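Call for participants: robot calligraphy open day

Braltard is looking for 25 people to take part in an open day at our Skimcombe workshop in June. You will watch a two-armed robot work with a calligraphy brush, then take a turn with brush and paper yourself. Each session lasts 4 hours, including a break, and we take no more than six people at a time.

Brush, dish, felt mat and paper at the robot's table:
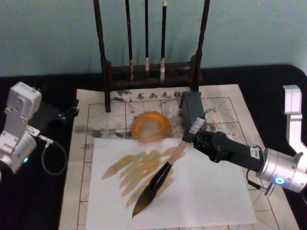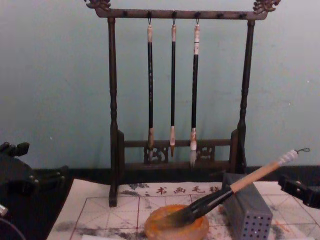

No experience with robots or with calligraphy is needed. You must be 18 or older and able to stand for part of the session. Wear clothes you don't mind getting ink on. We will ask you to fill out a short form at the end. Lunch and bus fare are covered.

To apply, write to Consuelo Bermúdez at the Skimcombe front desk and list the days you are free.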